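4.2 Setting up fare-free mode on a Fesora validator

Use this section when a route or zone moves to zero fare but boardings must still be counted. The validator stays powered and logs each boarding — it stops charging cards.

Before you start
You need a depot key, the current Villport route file and operator level 2 access.

1. Park the bus and set the handbrake. Leave the ignition on.
2. Hold the depot key against the reader until the service menu opens.
3. Select Fares, then Table. Note the active table number.
4. Select Load and choose table 243 (zero fare, all zones).
5. Enter your operator code and press Confirm.

Caution: Do not delete the old table. Refunds for trips made before the change are worked out from it. 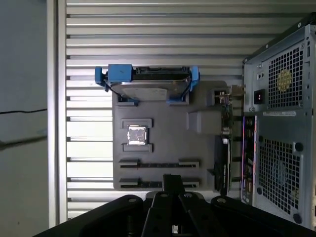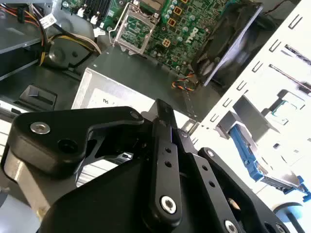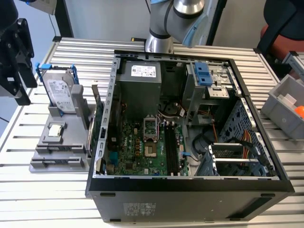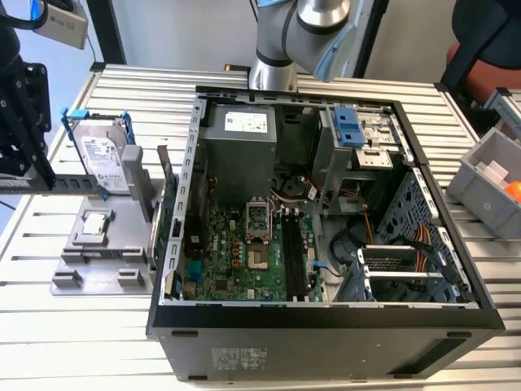 6. Select Counting and set the source to Door Sensor. If the bus has no door sensor, select Driver Button.
7. Set the upload interval to 20 minutes.
8. Restart the validator. The start-up check takes 32 seconds, and the display then reads FREE RIDE.
9. Tap a test card. The log must show one boarding with a fare of 0.00.

Note: Transfer passes still open the reader menu after step 8. Riders can ignore it. The menu closes without input.

Note: Routes that cross into the Lacson zone keep their paid table for the outer stops. Load the split table for these buses and repeat step 9 on each side of the zone line.

If the display reads TABLE ERROR, the route file is out of date. Load the February file or later and start again from step 3. Report repeat errors to Malathi Gowda at the Zokby fare desk, with the bus number and the table number from step 3.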